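Two-arm bench cell, right arm loses its zero after a cable swap
Board: Setup and maintenance

juwita_c
We run a bench cell at our Flekodville site with two small arms bolted to an extrusion frame around a butcher-block top. The job is pill bottle handling: pick from the shelf, cap and uncap, set back. I replaced the daisy-chain cable between the shoulder and elbow on the right arm. After that the gripper lands 6 mm low at full reach. The left arm is fine. Same controller, same config file. Where would you look first?

D_Wi
Did you power up with the arm in the home pose? If the encoders are single-turn absolute and a joint was resting past the wrap point, the offset can come back wrong.

juwita_c
Home pose, yes. I checked it against the scribe marks before power on.

pons.b
Then it is probably mechanical. To reach that connector most people loosen the shoulder clamp. A very small rotation at the shoulder gives you 6 mm at the gripper. Check the clamp screws with a torque driver, not by feel.

D_Wi
I don't agree that it's mechanical until the offsets have been read back. Dump the joint offsets from both arms and compare them to the March backup, if you kept one. Takes a few minutes and you don't have to touch a screw.

pons.b
Read them back by all means. But if the clamp slipped, the offsets will match the backup perfectly and the arm will still be low. The encoder on that type sits ahead of the clamp.

juwita_c
Offsets match on all 6 joints, so Bernadette's theory is still standing. I have not opened the clamp.

rrivera_plunden
We had this at Plunden. Two things to add. First, check the frame as well as the arm. Our right rail had dropped at one corner bracket and the base was leaning with it. Put a level on the rail, then on the base plate. Second, look at how the new cable is dressed. If it is short between shoulder and elbow it will pull at full extension, and a small arm will sag against it.

DH_Pyo
Seconding the cable. Leave a service loop at the elbow and tie it on the link, never across the joint.

juwita_c
Rail and base plate are both level. The cable was tight at full reach. I gave it more slack and the error went from 6 mm to under half that. Clamp is next. Current state of the bench:
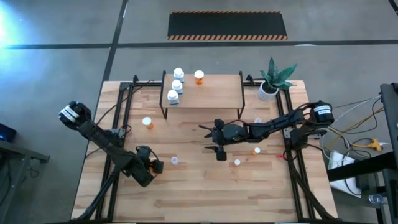 Do I need to rerun the full calibration after moving the shoulder clamp?
Redo the shoulder zero first, then test at three points across the table, and run the full routine only if one of them is out of tolerance.

juwita_c
Thanks, that is the order I will use.

D_Wi
I would run the full routine regardless. It is 11 minutes on ours and you end up with a clean file to back up.

pons.b
Depends on the fixture. If the calibration block is not pinned, a full run can put more error in than it takes out. I have seen that on a Crenshaw fixture that was only taped down.

D_Wi
Fair, ours is pinned.

juwita_c
Update, 9th October. Two of the clamp screws were below spec. Retorqued with the arm in the zero jig, redid the shoulder zero, three-point check passed. Over 103 cycles since then with no low picks. I also put a paint line across each clamp – if it slips again I will see it.

DH_Pyo
Which threadlocker did you use?

juwita_c
None yet. Waiting on the Lendon manual to see if they allow it on an aluminum clamp.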